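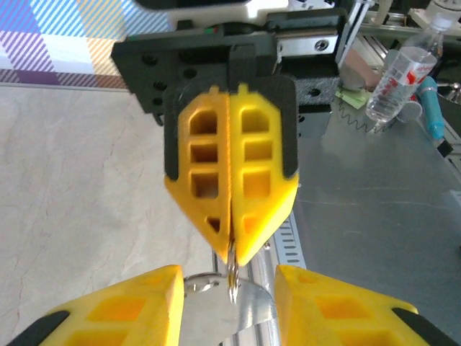

4.3 Equipment plan and budget

Planning numbers for the second cell at Prendcombe, as they stood on 17 Apr 2019. Prices are quotes, not invoices. Shipping left out, tax left out.

Arms first. The cell needs two, same model, same firmware. Mixed pairs were considered and dropped – the saving was small and calibration time would of eaten it. Benkirane quoted the pair as one line, with wrist mounts included and a lead time that runs into December. Jonora could deliver sooner but wanted the mounts billed apart. We plan on Benkirane.

Fingers. Printed in-house, yellow, the open lattice pattern with black pads (Fig. 2). At the tips they close to a narrow point, and that is the part the small-object tasks depend on. A key ring held right at the fingertips, with the other gripper open underneath, is the sort of handover the budget has to cover. Large objects are easy on parts. Small metal ones are not. Budget is 105 fingers for the year, including spares and bad prints. Filament is cheap, machine time less so, pads are bought in.

Pads are the line we got wrong last time. Ordered with the fingers, as one item, so when pads ran out there was no separate stock code and teh reorder sat for weeks. Now split out. Same supplier (Zurnura), own line, own reorder point.

Table and structure. Gray metal top, aluminum profile around it. No change from the first cell. Profile is bought in full lengths and cut here, offcuts go to fixtures. Slotted rail likewise. We looked at a ready-made bench and the price was hard to defend for something that mostly has to sit flat and take bolts.

Objects. Easy to forget, always short. Key rings, bottles, sticky notes, small metal brackets, whatever else the task list asks for. We set aside 2,000 dollars for the year and do not itemize below the category. Fabric and other soft items come out of the same line. Replacements too.

Reserve is 1,000 dollars, for cables, fasteners and one replacement mounting plate. Not to be used for arms or software. If it is untouched at year end it moves to pads.

Order of purchase: arms, then profile and table, then pads, then objects. Printing can start any time and should start before the arms ship. Fingers on the shelf cost little – an arm waiting for fingers costs a lot more per week.

Not covered here: compute, storage, floor space. Floor space is shared with the first cell and is charged to the building, see Section 4.4.

Fig. 2. Small-object handover, key ring at the fingertips of one gripper, second gripper open below.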